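Westmont Bench

The Westmont Bench is a two-armed robotic workstation built in a shared workshop in Dutia by Ewan Skinner and Senga Lindsay. It was made to practise small household jobs at a table, and is the second machine to come out of the workshop, after a single-armed trolley known as Ement.

Background

Skinner began planning the bench in March, when members of the workshop agreed to give up a storage bay for a permanent build. The frame was cut and bolted together on site. Lindsay wrote the control software, which she named Aitken, and published it in 20 numbered releases. Most of the first releases dealt with a single fault, in which one arm stopped if the other was moved by hand.

Construction

The two arms stand on metal plates along the back of the table and reach forward over a shared working area. Each ends in a gripper with two black fingers. The working surface is covered by a plain brown mat, chosen after an earlier glossy top gave trouble with reflections. Cables run along the outside of the arms — an arrangement the builders have described as temporary. 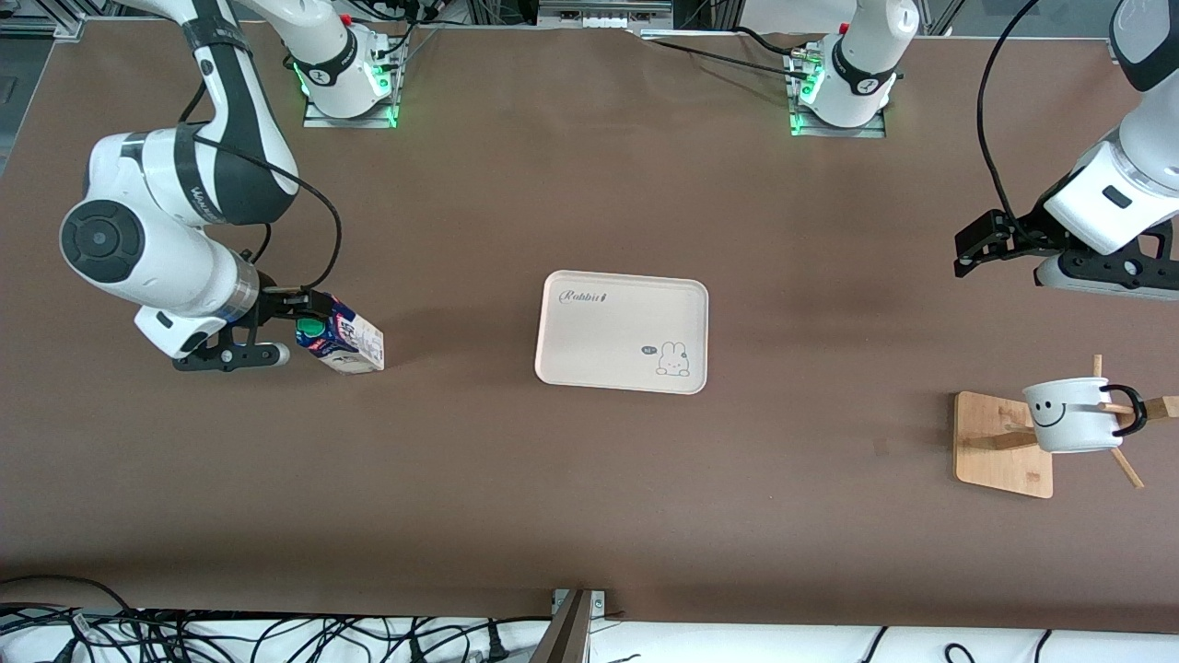
Trials are carried out with ordinary kitchen objects, among them a milk carton, a shallow tray and a mug kept on a wooden stand. The carton is regarded as the most awkward of these, as its weight changes with use and its sides give way under pressure. The build log records 1842 attempts across all tasks, of which 961 were marked as complete. Attempts stopped by hand are entered separately and number 460.

Later work

A revised gripper mount is under construction. Lindsay has also proposed a lighter version of Aitken for use with Ement — the trolley at present runs on its original software.

Related articles
Ement (trolley)
Aitken (software)
Dutia shared workshop
Parallel gripper

Categories: Robotics | Home and workshop builds | Two-armed machines

This page was last edited on 15 September 2024.

We use cookies to remember your reading settings. By continuing to use this site you accept our cookie policy.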